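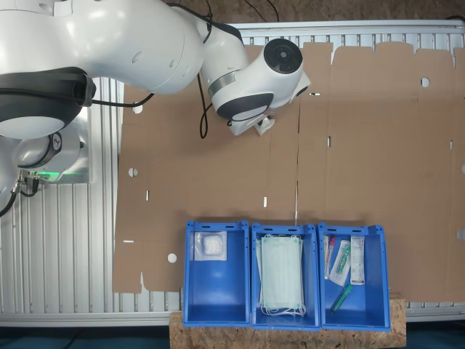 Sunday sort-out at Etlow hall gets the supplies into bins at last

I went along to the Etlow hall on Sunday meaning to stay for twenty minutes and have a nose round, and I was still there at 2 with my sleeves rolled up. If you've ever been sent to the back cupboard for a plaster during the jumble sale you'll know why the sort-out was needed. Everything for the health mornings had been living in one enormous carton, and finding anything meant going in up to the elbow.

The new system is blue plastic bins, side by side, one kind of thing in each (well, nearly). Dressings go on the left, so there's a gauze pad in there in its clear pouch, and the pale green face masks get the middle one to themselves. They're the sort with the white ear loops, which tangle if you so much as look at them. I spent a good while on masks and I now have opinions about masks.

The right-hand bin is for the blood test bits. There's a collection tube with a red cap, still in its packet, another tube with a green cap, a sealed packet with something green in it and a white box with a printed label. I did ask if the tubes ought to have a bin of their own and was told yes, when more bins turn up. The order went in to Sellus in Clendton for 24 and the rest are due before the October session.

My favourite part is that the bins have a handle slot in the back wall, so you can hook one out with a couple of fingers while you're holding a cup of tea. Small thing, but the old carton had to be hugged.

Flattened cardboard makes a very decent sorting mat, by the way! A big opened-out sheet, round holes and slots and all, and you can spread things out on it without them skating off. I've pinched the idea for my seed packets at home.

We got through 302 items in the end, and I know that because there was a tally sheet and I was put in charge of the pencil. Anything out of date went in a separate bag to go back to the surgery, and there was more of that than I'd have liked, mostly dressings from the bottom layer that must have been there since before the hall had its new roof. One packet of safety pins had rusted into a single lump. I was quite sorry to see it go.

Lunch came from Hoàng on the corner, who sent over a tray of summer rolls and wouldn't hear of being paid, so please do go and buy something from them this week. The peanut sauce was all gone by the time I'd washed my hands, and I'm trying not to hold a grudge.

Still to do: labels. There was a long discussion about whether they should go on the front of the bins or on the shelf underneath, and it hadn't been settled when I left. I'm for the front. If the shelf gets it, the first person to put a bin back in the wrong place will have us all handing out masks to people with cut knees.

The next health morning is at the hall as usual, doors at 10, and you don't need to book for the blood pressure checks. If you've got clean, lidded boxes going spare, the office will take up to 20 of them for the craft cupboard, which is next on the list and is a good deal worse.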